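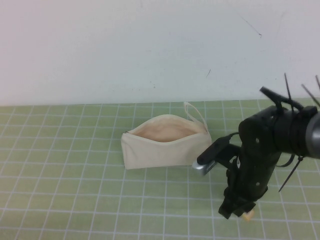

Objet : Calendrier de dégustation et règles d'envoi des échantillons

Liste de diffusion du cercle de dégustation Reltside
Mai, 9 h 40
Par le secrétariat du cercle

Mesdames, Messieurs, chers membres,

Le secrétariat a pris connaissance des observations transmises par la section Sutherland, reproduites partiellement ci-dessous, et remercie ses membres d'avoir signalé ces difficultés avant l'ouverture de la session d'automne. Les réponses qui suivent ont été arrêtées par le bureau et s'appliquent à l'ensemble des sections.

> Chers collègues,
>
> Lors de la dernière session, trois des bières inscrites en catégorie « fermentation mixte » nous sont parvenues sans indication de la date d'embouteillage. Deux d'entre elles présentaient une acidité volatile marquée, que nos dégustateurs n'ont pas su rattacher avec certitude au style ou à un défaut de conservation.
>
> Nous souhaiterions par ailleurs savoir si la température de service de la catégorie « ambrées et brunes » doit être comprise comme celle de la bouteille à la sortie de la cave ou comme celle de la bière dans le verre. L'écart n'est pas négligeable et les fiches de notre section ne sont, de ce fait, pas comparables à celles de la section Flivgate.
>
> Enfin, plusieurs membres demandent que la note d'amertume soit dissociée de la note d'équilibre général. Dans la grille actuelle, une bière très houblonnée mais bien construite perd des points deux fois.
>
> Avec nos salutations les meilleures,
> La section Sutherland

Sur le premier point, le règlement est modifié comme suit. Toute bouteille présentée devra porter, sur l'étiquette ou sur une bande collée au col, le mois et l'année d'embouteillage. Les bouteilles dépourvues de cette mention seront dégustées hors classement et feront l'objet d'une fiche simplifiée. Pour les fermentations mixtes, le brasseur indiquera en outre si la refermentation en bouteille a été conduite avec une souche ajoutée. Le secrétariat rappelle qu'une acidité volatile perceptible au nez n'entraîne pas à elle seule l'élimination de l'échantillon. Il appartient au président de table de faire ouvrir la seconde bouteille, puis de consigner si le caractère se retrouve dans les deux.

Sur le deuxième point, la température de référence est celle de la bière dans le verre, au moment de la première prise de nez. Les sections qui ne disposent que d'un thermomètre de cave sont invitées à verser un verre témoin et à y effectuer la mesure. Les fiches déjà remplies ne seront pas reprises, mais porteront la mention « température bouteille » dans le relevé annuel, afin que les lecteurs en tiennent compte.

Sur le troisième point, le bureau n'a pas retenu la dissociation complète des deux notes. La rubrique « amertume » devient toutefois descriptive : le dégustateur y précise l'intensité, la durée et le caractère (herbacé, résineux, torréfié, terreux), sans attribuer de points. Seul l'équilibre général demeure noté, sur 5. Cette disposition est adoptée à titre d'essai pour une session et sera réexaminée à la lumière des fiches recueillies. Les sections qui ont fait imprimer l'ancienne grille peuvent l'utiliser jusqu'à épuisement, en rayant la case correspondante.

Relevé des fiches

Le dépouillement de la session de printemps est achevé. Le secrétariat a reçu 1 569 fiches, dont 784 concernent des bières de fermentation haute. Les fiches illisibles ou non signées ont été retournées aux sections avant le décompte. Il est demandé à chacun d'écrire à l'encre, les annotations au crayon s'effaçant lors de la manipulation des liasses.

Les commentaires sur la tenue de mousse restent très inégaux. Certaines tables notent la hauteur au service, d'autres la persistance après plusieurs minutes, d'autres encore la seule présence de dentelle sur le verre. La nouvelle notice distingue ces trois observations et prévoit une ligne pour chacune. Elle rappelle également que les verres doivent être rincés à l'eau claire et séchés à l'air, sans torchon.

Envoi des échantillons

Chaque brasserie participante fait parvenir 2 bouteilles par bière inscrite, de même lot, emballées séparément. Les envois groupés sont admis sous réserve que chaque carton comporte sa propre liste. Les canettes sont acceptées dans toutes les catégories, à l'exception des bières de garde de plus d'un an. La brasserie Illum, dont les échantillons de printemps ont été enregistrés par erreur sous la catégorie « blondes légères », verra ses fiches reclassées parmi les bières de saison. Ses notes demeurent inchangées.

Les demandes de changement de catégorie doivent parvenir au secrétariat avant la clôture des inscriptions. Passé ce terme, elles ne pourront être examinées que si l'erreur provient du cercle.

Composition des tables

La section Flivgate accueillera la séance consacrée aux bières brunes et aux stouts. Les membres désireux d'y prendre part sont priés de s'inscrire auprès de leur propre section, qui transmettra une liste unique. Il est d'usage de s'abstenir de parfum et de café dans l'heure qui précède la dégustation. Le pain et l'eau seront fournis ; le fromage sera servi après la remise des fiches.

Les observations relatives au présent message sont à adresser à la liste, en conservant l'objet d'origine, afin de faciliter le classement des archives.

Veuillez agréer, Mesdames, Messieurs, l'expression de nos sentiments distingués.

Le secrétariat du cercle de dégustation Reltside

Contact : secrétariat du cercle | © Cercle de dégustation Reltside | Retour en haut de page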